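Automation Workshop Notebook, September 2018
Subject: Review of the Altetti two-arm bench kit, second entry
Entered by: D. Sheehan, Hilbridge

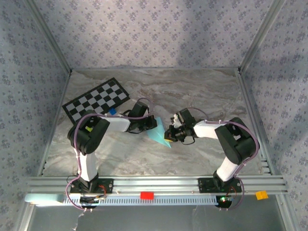
Purpose of this entry: to record the state of the evaluation before the purchasing decision, and to set down points that did not fit on the supplier comparison form. The first entry covered delivery and unpacking and is not repeated.

The kit is on loan from Altetti through their agent, Ellery. The loan agreement permits bench use by trained staff only. Any modification to the arms, the wrist assemblies or the supplied power units requires written consent from Ellery. Changes to the rail and to the enclosure are at our discretion, provided the original hardware is kept and returned with the kit.

Mounting. Both arms remain on the shared front rail, facing each other. This was the arrangement recommended in the supplier's setup guide, and I see no reason to depart from it during the review. The grooves in the extrusion make it easy to shift a base sideways, but the guide is silent on how far apart the bases should be for paper handling as opposed to block handling. I have asked Ellery for a figure. Until one is received, the present spacing is to be left alone, and anyone who loosens a base must repeat the full calibration.

Calibration. The checkerboard procedure is clearly written and can be followed by a person who has not done it before. One complaint: the software accepts a poor result without any warning. The residual is written to the log file and does not appear on the main screen. In run 108 the value was well outside the limit given in the guide, and the session was allowed to proceed as normal. Staff should open the log after each calibration and initial the sheet. This has been reported as a fault and not as a request for a feature.

Cables. The purple cables are carried outside the arms, over the joints and down to the base. Access for replacement is excellent. The drawback is the slack, which has to be judged by eye: too little restricts the wrist, and too much lets the loop reach the work surface. The slotted channel under the rail takes care of the fixed wiring, but the kit contains no guide for the moving part. Jetska, the other supplier under review, includes clips for this purpose, and the difference should be noted on the form. I would not treat it as decisive.

Grippers. The small fingers are suited to the colored cubes and blocks. Folded paper is a harder test and a fairer one for our purposes, as the work intended for this bench is mostly light and easily creased. Grip force is set by a single number in the configuration file, applied to both arms. We need a separate setting for each arm. Ellery states that this will be available in the October release — I have asked for that in writing.

Work surface and walls. The marble-pattern floor and the floral fabric are to stay in place for the whole of the review. The vision software offered with the kit is claimed to cope with patterned backgrounds, and the claim should be tested on surfaces that carry a pattern. Colleagues who wish to compare against a plain surface may do so after the scoring is complete, using a separate run number and a fresh calibration.

Run count. The log stands at 302 completed runs. Aborted runs are recorded separately and should not be added to this total. A run stopped by the operator is to be counted as aborted even where the arms had already reached the final position. There was some disagreement on this point in the earlier sheets, and the corrected rule applies from the first run.

Support. Response from Ellery has been courteous but uneven. The question concerning the wrist offset was answered promptly and in full. The request for spare finger sets has been open for over 5 weeks. The service plan on offer runs for 2 years and covers the joints, the controllers and the software, but excludes gripper fingers and external cables. These are the very parts most likely to wear in our use, and the plan as drafted is of limited value to us. Purchasing has been advised to seek a revised quotation.

Documentation. The setup guide is good. The programming guide is incomplete: the section on coordinated motion refers to an appendix that is missing from our copy. The sample program for passing an object from one arm to the other is useful and should be kept in the shared folder under its original name.

Provisional position. I am prepared to recommend the kit for bench use, subject to the calibration warning being corrected and the service plan being amended. I am not prepared to recommend it for unattended operation on the evidence so far.

Open items

Base spacing for paper handling: awaiting Ellery.
Calibration warning: reported, no date given.
Separate grip settings: written confirmation requested.
Spare fingers: outstanding.
Missing appendix: requested from Altetti directly.
Jetska comparison sheet: cable section to be completed by D.S.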